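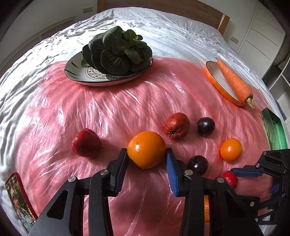

Fig. 1. Naranja sobre plástico rosa.

Tiempo de lectura: 3 min

Informe de seguimiento a la Fundación Iltier
Programa Koreo de escultura en el antiguo convento de Skusance
3 de abril de 2023

El presente informe recoge el estado de los trabajos desde la entrega anterior. El calendario acordado se mantiene salvo en el claustro bajo, que se explica más adelante.

Obra seleccionada. La lista definitiva consta de 18 esculturas. Los contratos de préstamo están firmados excepto dos, ambos de piezas en bronce cuyo transporte obliga a pasar por la escalera principal. La empresa de transporte Zulu visitó el edificio y pide desmontar un tramo de barandilla. Hemos solicitado el permiso a la oficina de patrimonio y no tenemos respuesta todavía.

Edificio. La limpieza de los muros de la sala capitular ha terminado. En el claustro bajo apareció humedad detrás del zócalo del lado norte y se ha parado la colocación de peanas en esa parte. El arquitecto propone dejar secar el muro antes de pintar, lo que retrasa 12 días esa zona. Las piezas previstas allí son de caliza y admiten la espera - las de madera policromada van en el piso alto y no se ven afectadas.

Iluminación. Se han instalado 51 focos de los previstos en el proyecto. Los del refectorio dan un reflejo molesto en las vitrinas y se van a reorientar. El cableado visto de la galería se ha pintado del color de la cal, a petición de la oficina de patrimonio.
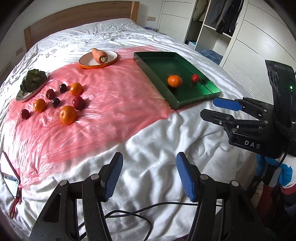 Fig. 2. Verduras en platos y fruta, sobre la cama.

Publicación y difusión. El catálogo está en segundas pruebas. Se imprimirán 700 ejemplares, en castellano y francés. Falta el texto sobre la historia del convento, que el autor ha prometido para finales de abril. Las cartelas de sala ya están traducidas y corregidas. Queda por decidir si las del claustro van en chapa o en piedra; preferimos chapa, por precio y porque se puede cambiar sin taladrar de nuevo.

Presupuesto. El gasto va conforme a lo aprobado en montaje, seguros y catálogo. La partida de transporte se superará si hay que desmontar la barandilla. Pedimos a la fundación que autorice cubrir esa diferencia con el sobrante de iluminación, sin aumentar el total concedido.

Próximos pasos:
- Cerrar los dos préstamos pendientes.
- Revisar la humedad del claustro con el arquitecto.
- Reorientar los focos del refectorio.
- Enviar a Iltier las pruebas finales del catálogo para comprobar el uso del logotipo.

Adjuntamos el cuadro de gastos y el plano de salas actualizado.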